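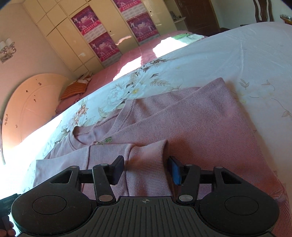
Success rate is the wrong headline number for garment folding, and I think those of us who train policies from hand-held gripper demonstrations should stop leading with it.

My argument comes from a result we got at Clarkside in October. We had 2221 demonstrations of sweater and shirt folding, all recorded with hand-held grippers in furnished bedrooms. We trained one policy on the full set and a second on a subset that Adhiambo Lukumay had filtered by a single rule: drop any demonstration in which the first grasp on a sleeve was released and retaken. Both policies were then run on the same garments from the same starting layouts. The full-set policy finished 72 percent of its folds. The filtered policy finished fewer. By the usual reading, the filter failed and the extra data won.

I don't accept that reading. The full-set policy had learned to retry, and the scoring allowed it to retry for as long as it liked. Many of its completed folds contained a string of missed pinches on the same sleeve, each one dragging the knit a little further out of shape. The filtered policy either took the sleeve on the first close or gave up. What we had measured was persistence, and we had written it down as skill.

Sleeves are where this shows. A ribbed knit lying on a soft bed gives the fingers very little to work against. If they come down too wide, the fold never forms between them. If they come down too hard, they pick up the duvet cover along with the sweater, and a printed cover makes that error difficult to detect from the wrist view alone. A person holding the gripper feels the difference through the handle and corrects within a moment. That correction is in the recorded motion, but its cause is not. The policy sees a small lift and a second close with no visible reason for either, and it learns to do them at random.

The common answer is to add a force sensor. Urio does this on its newer grippers, and I have no objection. But sensing does not fix the evaluation. A policy with good force data can still be scored by a rule that treats the first grasp and the ninth as equal, and it will look no better than one without.

What I would report instead is first-grasp yield, per garment region: of all the times the fingers closed on a sleeve, a hem or a collar for the first time, how many held the intended layers and only those. It needs a human labeler, and this is the main complaint I hear. The cost is modest. Lukumay labeled 40 episodes in an afternoon, and a second labeler disagreed with her on two. Completed folds can stay in the table, with a cap on attempts stated next to the number.

There is a fair case against me. Retrying is useful – a home robot that never retries would be a poor product, and Pestard's engineers have made this point to me more than once. I agree with them on the product. A paper has a different job, and a method section that hides retries inside a success rate gives the next group nothing to build on.

I am also less sure about the filter than I was. Dropping every regrasp removed the demonstrations with the hardest layouts, so the second policy saw few crossed sleeves in training. A better test would keep those episodes and mark the regrasp as a separate phase. We have started on this with 20 layouts on the Dero arm, using the same garments and a fixed cap of three closes per sleeve. The labels will be released with the episodes.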